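Plulemora: phone reuse project
Progress report to the Bisgaard fund
April 6, 2022

Dear Gunhild,

Well, we have a table! I know that sounds like a small thing to put at the top of a report, but if you remember the old setup on your first visit (two school desks pushed together, one of them shorter than the other) you'll know why I'm starting there. The new one is big and white and takes up a good part of the back room in Sterness, and it came out of the equipment money, along with the lamps and the drawer units. I was a bit worried that white would show every mark, and yes, it does, it's already picked up specks and smudges. I still love it. Most of what we handle is black or dark gray, and on the old brown desks a small screw or a SIM tray just vanished. Now you drop one and there it is.

So, where we are. As of this report 105 phones have been checked, wiped, boxed and handed over to people who asked for one. Another 13 are in the drawer waiting on parts, mostly batteries, and a couple of those I suspect will end up as donors themselves. We'd hoped to be further along by now. The slow part was January, when we were still writing the checklist and changing our minds about it every few days.

The checklist has settled down, you'll be glad to hear. Every phone gets its charging port cleaned, its screen looked at under the lamp from a low angle, the speaker and both cameras tried, and then it's reset. Eifion Foulkes does most of the opening up, and he's been stricter than I expected about what goes back out the door. If the battery reads under the level we agreed on in the fall, it doesn't go. I argued with him over one perfectly nice-looking phone and lost.

Then there's the odds and ends. People who donate a phone very often donate whatever was in the same kitchen drawer, so we get chargers, cables, dead remotes, bits of other gadgets, loose circuit boards with a chip or a few small parts on them. 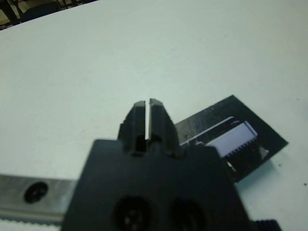
We talked about this in the fall and you asked me to come up with a rule, so I have. Loose electronics go into the gray bin, they get looked at once, and if they aren't part of a phone we can use they go to Barnero for recycling. Barnero collects when the bin is full and doesn't charge us. I'd love to tell you we stick to the rule every time, but Eifion has a shelf, and the shelf is getting fuller. He says you never know when you'll want a board to practice on. I've given him until July.

Now the boxes, which is where a lot of my own time has gone this quarter. In the first application I budgeted for plain mailers, and we did use them for the first batch. Nobody complained. But Sólveig Ladefoged, who does our handovers, kept saying that people opened them and looked a little flat, like they'd been passed something in an envelope. She suggested we ask donors for the original boxes too, and would you believe it, people keep them! In closets, under beds, for years. So we put a line about it on the donation form and now a good share of the phones come in with their box, or a box from something of a similar size.

Getting a used box ready takes longer than you'd think. The lid and the base get wiped with a barely damp cloth and left open to air. The old labels come off with a hair dryer and a plastic scraper, slowly, or the top layer of card comes off too. Then I check the insert tray. If it's cracked or has gone yellow we swap it for a clean one, trimming the sides if we have to. 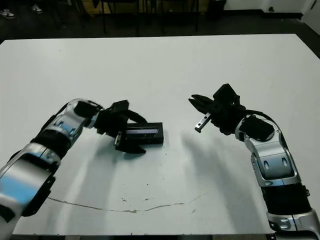

One thing I changed after the first month was the order. I used to put the phone in first and sort out the paperwork after, and of course then I'd have to lift everything out again to get the card underneath. Now the card with the person's handover number goes in the bottom, then the tray, then the phone with its screen facing up so it can be checked one last time before the lid goes on. The cable travels in a separate paper bag. It sounds fussy written down, but it's cut out most of the double handling, and I haven't sent out a mismatched number since.

Scuffs have been a nuisance. Dark glossy surfaces pick up everything, and we found that sliding things across the table leaves marks on them, so the rule is lift, don't slide. I've ordered two felt mats for the end where we do the final wipe.
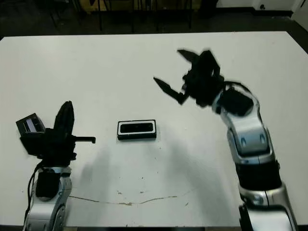 Lying flat on the big white table, long side running across.

Money: we've spent 3,125 of the equipment line so far, and the sheet with the receipts is attached. The table cost less than we'd budgeted and the lamps cost more, so it came out even. I would like to move what's left over from the mailers to screen wipes and replacement trays, if you're happy with that. It doesn't change the total.

A few things from Sólveig's handover notes, as you asked for something other than numbers. Several people have come back with questions, nearly always about moving contacts across, so she's written a one-page sheet in large type and we'll start putting it in with the cable. One woman brought her box back to show us she was keeping buttons in it. Brynhildur Eyvindsson at the library has offered us a corner for a monthly help hour, and I've said yes for the spring and we'll see how it goes.

I still find the last check my favorite bit of the job. Lid off, phone sitting in its tray, and you tip your head until the light hits the glass and shows you whatever you missed.
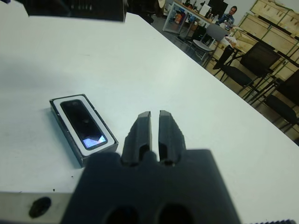

If there's a fingerprint, that's when you see it, and out comes the cloth again. Eifion thinks I overdo this. He may be right, but I've had a phone come back for a hairline crack I should have caught, and I'd rather spend the extra minute.

What's next: clear the waiting drawer as the batteries arrive, finish the large-type sheet, and get the donation form translated (the two translations we have are both missing the new line about boxes, my fault). I'd also like to talk about tablets. We keep getting offered them and I keep saying no, as they don't fit our trays or the checklist, but there's clearly a need and I'd like your opinion before I put anything in writing.

Come and see the table whenever you like. Ring the lower bell, the upper one is still broken.

Warmly,
Krisztina Antal

Attached: receipts sheet, current checklist, handover notes (names removed)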